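Section 4: Preparing the bed before fitting the Savent mattress heater

Read this section in full before unpacking the control unit. The heater must be fitted to a bare mattress. Bedding left in place can crease the heating layer and shorten its life.

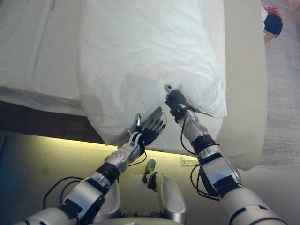
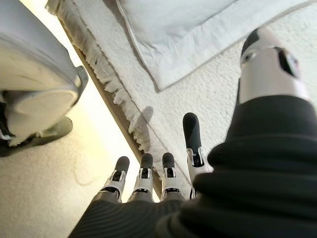
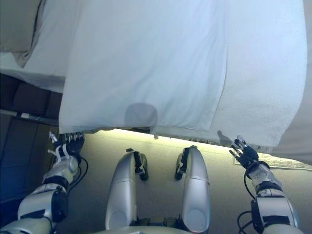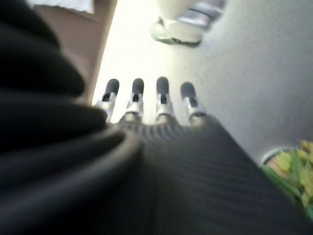 Bedroom during preparation. First picture: pillow at the edge of the bed. Third picture: white bedding hanging down.

4.1 Clearing the bed

1. Remove pillows, blankets and sheets from the bed.
2. Check the mattress for pins, brooches or other sharp objects.
3. Leave the mattress uncovered for 10 minutes.

4.2 Laying the heater

1. Unroll the heater with the Voveo label facing upwards and the cable outlet at the foot of the bed.
2. Pass the four elastic straps under the corners of the mattress. Do not knot them.
3. Smooth the heater by hand from the centre outwards.
4. Cover it with a single cotton sheet. Pillows must not rest on the heated area.

Caution: Do not use the heater on an adjustable bed, or on a mattress less than 10 cm thick.

4.3 Connecting the control unit

1. Push the plug into the control unit until it clicks.
2. Place the unit on a hard, level surface where it will not be covered by bedding.
3. Switch on at the wall and select setting 5. The green light should remain steady.
4. After 10 minutes, turn down to setting 1 or switch off.

Note: If the light flashes, switch off at the wall and check that the plug is fully home. If it continues to flash, return the heater to the Adebisi service desk at Mostulow with proof of purchase. Do not open the control unit.

For washing and storage, see Section 5.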